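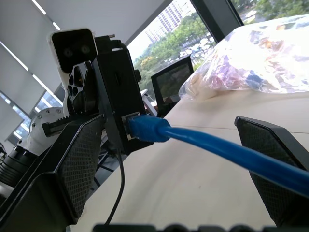 Hongmei Long has run cabling at the Pamwood workshop in Narnby for 2 years. Most of her fault calls, she says, end at a connector.

"The cable itself rarely fails in the middle. Damage is at the plug, in the first inch behind it, or inside the port."

For bench equipment she specifies Ethernet cable with a molded RJ45 end, and blue for every data run. Thin black leads are left for other uses. The color rule came from Cunha, the contractor who wired the building, and Long kept it. "I can trace a blue line across a table without touching anything. With black on black you end up pulling on it to see what moves."

Thick cable has a cost. It is stiff, and when a box sits upright on a light table the weight of the run pulls on the side port. Long leaves slack and anchors the cable to the bench within 40 centimeters of the plug. She does not tie it to the box. "If the anchor is on the box and the box gets moved, the port takes the load."

She checks seating by hand. The latch should click, and a light tug should produce no travel. A port that lets the plug rock is taken out of service. Metal-shelled ports last longer in her records, which cover 800 connections in an Illix spreadsheet started one October.

Leads that leave from the bottom of a box get separate treatment. Long lets them hang in an open curve and will not fold them under the case. "A tight bend there is hard to see, so it stays for years."

Bagged parts and other loose goods may share the tabletop, provided they stay clear of the cable path. Monitors go toward the back. Each bench is inspected every 3 months, starting with the plugs and working back to the wall.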